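Wiederverschließbar heißt nicht wiederverwendet
Projektbericht, Seminar Konsum und Alltag, Gruppe 4
Adelmo Lombardi, Agathe Vidal, Padmavathi Acharya

12 Kommentare · 6 Mal geteilt

Unser Ausgangspunkt war ein Satz aus dem Prospekt der Firma Kosholm: Wer Ordnung hält, kauft weniger. Das klingt einleuchtend, und gerade deshalb wollten wir es prüfen. Wir haben im Januar 200 Fragebögen in der Mensa und im Wohnheim verteilt und gefragt, ob Aufbewahrungsboxen das eigene Kaufverhalten verändert haben.

Vorweg: Wir halten unser Ergebnis für schwach. Wer einen Fragebogen zum Thema Ordnung freiwillig ausfüllt, hat vermutlich schon eine Meinung dazu. Dass viele angaben, seit der Anschaffung »bewusster« einzukaufen, sagt wenig darüber, was sie wirklich gekauft haben. Kassenzettel wollte uns kaum jemand zeigen.
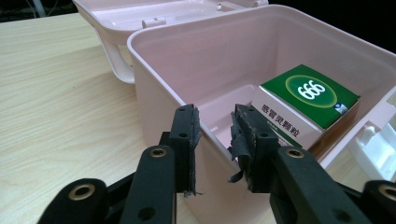 Lesezeit: 2 Minuten

Kunststoffboxen mit Klappdeckel und Henkel, auch solche in Blassrosa, gibt es inzwischen für fast jeden Zweck. Manche haben zusätzlich ein flaches Fach im Deckel oder einen Einsatz mit kleinen Fächern. Der Anbieter Wavard wirbt damit, dass jedes Ding seinen Platz findet. Wir fragen uns eher, ob nicht jeder Platz irgendwann sein Ding findet. In den Freitextantworten stand mehrfach, man habe leere Fächer »noch auffüllen« wollen. Ein Beweis ist das nicht, aber zum Werbesatz passt es schlecht.

Padmavathi hat außerdem den Ratgeber von Jilumell gelesen, auf den sich beide Firmen berufen. Dort ist von 3000 befragten Haushalten die Rede. Wie sie ausgewählt wurden, steht nirgends, auch der Wortlaut der Fragen fehlt. Auf unsere Mail kam eine Antwort mit Rabattcode – mehr nicht.

Mirko Mazza, der unser Seminar leitet, hat eingewandt, dass wir selbst keine Vergleichsgruppe hatten. Das stimmt. Für eine Wiederholung würden wir zwei Gruppen über 12 Wochen ein Einkaufstagebuch führen lassen, eine mit neuen Boxen und eine ohne. Ob das jemand durchhält, bezweifeln wir allerdings. Agathe hat es für sich probiert und nach 6 Tagen aufgehört.

Die Fragebögen liegen im Seminarordner, die Freitextantworten sind noch nicht vollständig abgetippt.

Diese Seite verwendet Cookies. Mit der weiteren Nutzung stimmen Sie dem zu. OK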